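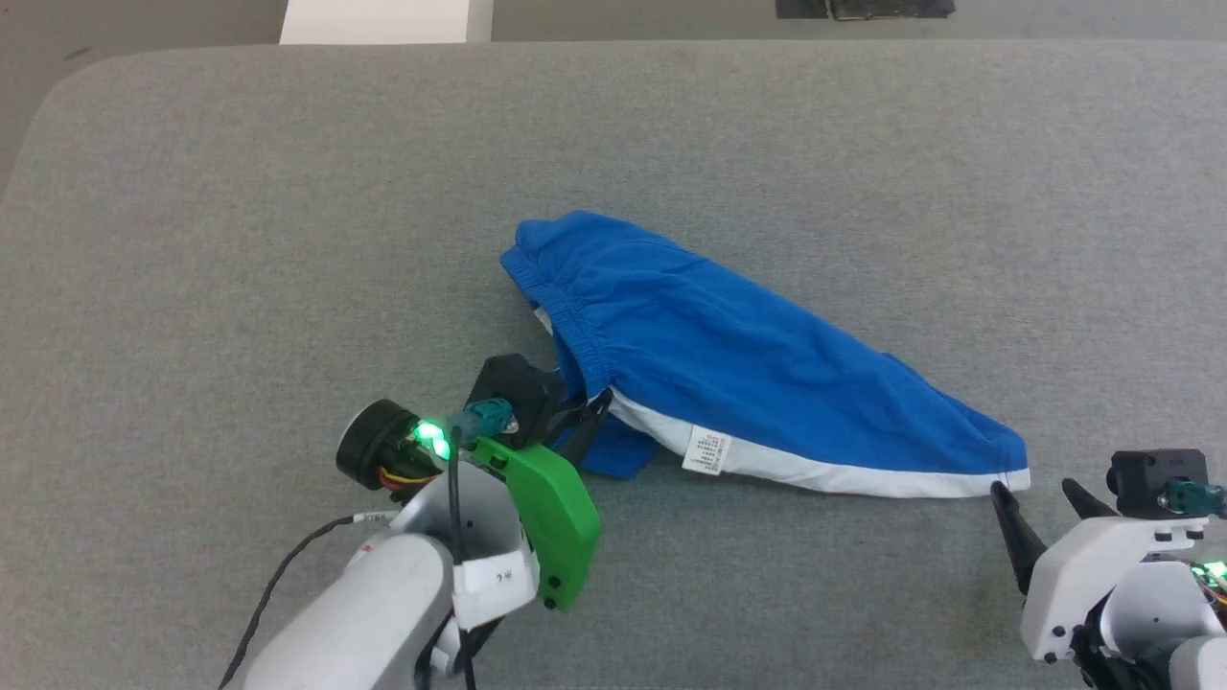
Call for participants: former staff of legislative offices

The Nolinside project is looking for people who have worked in the office of an elected member of a state legislature in the United States and who left that work within the last ten years. We would like to interview you about the daily life of such an office: who answered the letters from voters, who decided which calls went through to the member, and how a position on a bill was made when there was little time to read it.

The project is run by the Tamiru Institute, a small independent research group on legislatures and their staff. We do not belong to any party and we do not take money from campaigns. The study is led by Aino Ruotsalainen, who has studied parliamentary assistants in northern Europe before and now wishes to compare them with their American colleagues.

Background

Much has been written about members of Congress and their staff in Washington. Much less is known about the state level, where one aide often does the work of four. In the first part of the study we sent a written survey to former staff and received 295 complete answers. The answers were very useful, but many people wrote in the free comment field that the questions were too narrow for what they wanted to tell. For this reason the second part consists of long interviews.

Who can take part

You can take part if you worked for pay in a legislative office for at least one full session. It does not matter if you were chief of staff, scheduler, press aide, legislative aide or the person at the front desk. Both chambers and all parties are welcome, also offices of independent members. District offices count in the same way as offices in the capitol.

We are sorry that we cannot include unpaid interns this time, or people who are employed by a legislature at present. Persons who are now registered as lobbyists may apply, but please mention it in your message.

We look for 20 participants. From the survey we already have good contact with former staff of large states, and we would be especially glad to hear from people who worked in part-time legislatures, or for a member who lost an election while you were in the office.

What you will be asked to do

There are two conversations, each around two hours long. The first is about your own path: how you got the job, what you learned in the first weeks, and what a normal day looked like in session and out of session. Before the second conversation we will ask you to choose one bill or one voter's case that you remember well, and we will go through it together from the start to the end.

The conversations take place by telephone or by video call, at a time that suits you. Evenings are possible. If you live near our office in the Balel building, you are welcome to come in person — coffee is available and the parking behind the building is free.

Please do not send us office documents, emails or voter letters. We work only with what you remember, and you should not tell us anything that you have promised to keep confidential.

Payment

Each participant receives 400 dollars after the second conversation. If you stop after the first one, you receive half of the sum. The payment is made by check or by bank transfer. 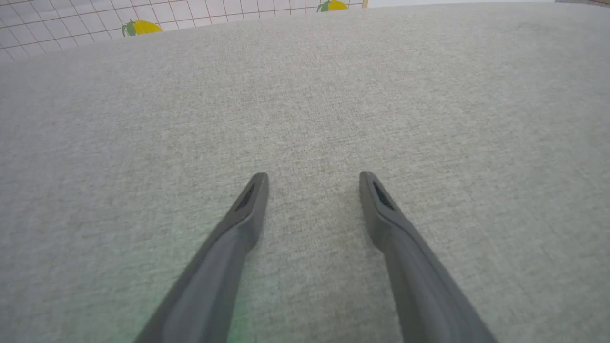
How we protect your answers

The conversations are recorded and then written out by our transcription partner, Testov, under a confidentiality agreement. Your name, the name of the member and the number of the district are removed from the text. You will get the transcript to read, and you may strike out any part of it within four weeks. The recordings are deleted when the transcript is approved.

How to apply

Write a short message to Aino Ruotsalainen at the Tamiru Institute, Balel building, Room 1323, or use the contact form on the Nolinside page. Tell us in which state and in which years you worked, what your position was, and how we can reach you. A résumé is not needed.

Messages should arrive by 11 December 2018. We answer everyone, also those whom we cannot invite, and the first conversations begin in January. If you know a former colleague who might be interested, please pass this call on.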